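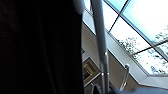 The Sikton 42 is our mid-size patio umbrella base, the one most people end up buying. Takes most center poles, takes a lot of abuse, rolls where you need it. If your pole is a smooth silver-gray tube like the one in the photo, read the bit on grip sleeves before you order - smooth poles turn in the wind more than rough wood ones do, and the standard screw on its own may not hold.

Back in stock as of 07/06/2018. Gray and sand only. Green is coming in November, we hope.

What you get

Base shell, two halves, bolted
Upright tube with 2 hand screws
Rubber grip sleeve, thin
Rubber grip sleeve, thick
Fill cap and spare washer
Wheels, axle, end clips
Hex key (don't lose it, the bolts are an odd size)

Umbrella not included. Yes we get asked. Yes we still get asked.

Filling it

Weighs 11 pounds empty so you can carry it out back no problem. Fill with water or dry play sand. Sand is heavier and doesn't freeze. Water is faster. Do not mix the two and then leave it all winter, the shell will crack and thats not covered.

Put it where you want it BEFORE filling. The wheels are fine on flat stone or decking. Not gravel. Not grass after rain.

Sand goes in slow through the cap. Use a funnel, tap the sides, let it settle, top up. Allow an evening.

Grip sleeves

Thin sleeve for thick poles, thick sleeve for thin poles. Sounds backwards, it isn't. Slide the sleeve down inside the upright first, then the pole, then tighten both screws a bit at a time. Don't crank one all the way and then do the other, you'll push the pole off center and it'll lean.

Painted poles - the screw can mark the paint. The sleeve takes care of most of that. Line the gap in the sleeve up AWAY from the screws.

Which base do I need

Small table umbrella, sheltered spot: the Hong. Cheaper, no wheels.
Regular market umbrella, with or without a table: this one.
Big offset umbrella with the arm out to the side: neither. You want the Stavisau frame with slabs. Call us, we'll talk you thru it.

No base will hold an open umbrella in a real wind. Close it when you go in. Tie it.

Care

Hose it down. Mild soap. Drop of oil on the hand screws in spring, they get stiff. Drain water before the first freeze and leave the cap off so it dries out inside. Check the axle clips now and then, they work loose if you roll it a lot.

Shipping and returns

Ships from Fistthorpe in two boxes, sometimes on different days. Don't panic if only one shows up. Free shipping on orders with more than 20 bases (cafes, hotels, pool clubs - ask about trade pricing too).

Returns have to be empty and dry. We can't take back a base with sand in it. Spare sleeves, screws and caps are sold seperately on the parts page, and they fit the older Sikton as well.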